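teaching the arm to close a drawer, day whatever. thread, because my group chat has muted me
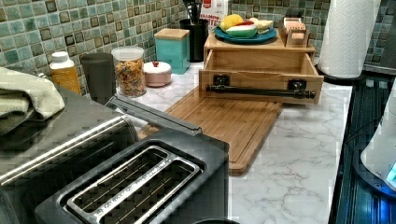
Fornia replied before I'd even typed the second post: why not just program the drawer? It's a drawer. It goes in, it goes out. You know where it is.

OK so, fair question, and I get it a lot! I could measure everything and write out the motion, and it would work great until somebody wiped down the counter and put the caddy back an inch over. Then the arm shuts a drawer made of air.

So I do it by hand. I sit at the other end of the table with the controller arm (a little copy of the big one, same joints, weighs nothing), and whatever I do with mine, the other one does at the counter. It records the joints and the video together. Do that a whole bunch of times, train on it overnight, see what it picked up.

My count as of this morning is 481 demos for the kitchen tasks. 80 of those are the drawer. The drawer gets its own folder because the drawer and I have a relationship now

the task in full: drawer starts open, arm comes over, pushes on the handle, drawer closes, arm goes home. A toddler does this with their stomach.

First problem was me. When you run an arm by remote you lose all feeling in your fingers, basically. No force feedback on this setup. I can see the gripper touching the bar but I can't feel it, so my first batch is full of these big confident shoves, and the whole caddy scoots back along the cutting board.

and of course the policy learned the shove. Perfectly! Best imitation I've ever gotten out of it. I was almost proud

Threw that batch out. If you take one thing from this thread, throw out your bad demos the same day you make them. A week later you'll look at the folder and think eh, they're probably fine, and you'll train on them. I have done this more than I want to say.

Second batch I slowed way down and pushed at the middle of the bar every time. Closed nicely. Then I turned the caddy a little, so it sat at more of an angle, and the arm went for where the middle used to be, caught one end, and the drawer racked sideways and jammed.

So now I move things between demos. On purpose, every time. Caddy goes left, caddy gets twisted, board gets twisted with it, play food goes on a different part of the plate. Drawer all the way out, drawer halfway. It's slow and my kitchen looks like someone is losing an argument with it.

Someone asked in my DMs if I clear the counter first. No! I want the clutter. I want the cereal and the paper towels and the dish towel hanging there. Early on I recorded everything with a bare counter and the thing fell apart the minute the canister came back. It had never seen a canister. As far as it knew that was a new universe.

The toaster does make it harder, I'll admit. It's sitting right near the end of the board, so coming in low is risky, and my natural move is low. I had to retrain my own wrist to come in over the top and then drop down in front of the handle. Took me an evening. The arm got it in one training run, the jerk.

A thing I didn't expect to matter: pausing. I used to stop in mid-air while I figured out my next move, a second or so, just hovering. The policy learned to hover. Then it would hover forever, because a frame of hovering looks like every other frame of hovering and what comes after hovering is, in my data, more hovering

Fix was dumb. I practice the move twice without recording and then record the third one. No thinking on camera. If I hesitate I hit delete and go again.

For people asking about gear: the software is Lerkesix, which I like fine, except the delete key and the save key are neighbors and you can guess how that goes. I tried Barros back in August and the lag on my network made me seasick. Might be better now, I haven't gone back.

Also a few demos where I mess up deliberately and recover. Come in too far to one side, back off, line up, push. Only do this once your clean ones are solid. I do 2 for every new caddy position and it made a bigger difference than all the extra clean demos I'd piled on before that.

Somebody at Fakisari told me their rule is 2000 demos per task before they even look at results. I'm one person with a kitchen, so, no. I train small and look early. If it's going to be bad I'd like to know before dinner.

Current state: closes the drawer most times when it's well open. When it's only open a little the arm kind of pats it and goes home. I think I just don't have enough of the nearly-shut ones, they're boring to record and I skip them.

So that's tonight, boring ones. And then it's the plate, picking up the lemon and putting it in the drawer, THEN closing the drawer. Two things in a row. I'm not ready

@ Fornia yes I'll try your scripted version next to mine if you write it. you have to come measure the counter yourself though

posting the bad shove batch tomorrow if I can get the clips small enough to upload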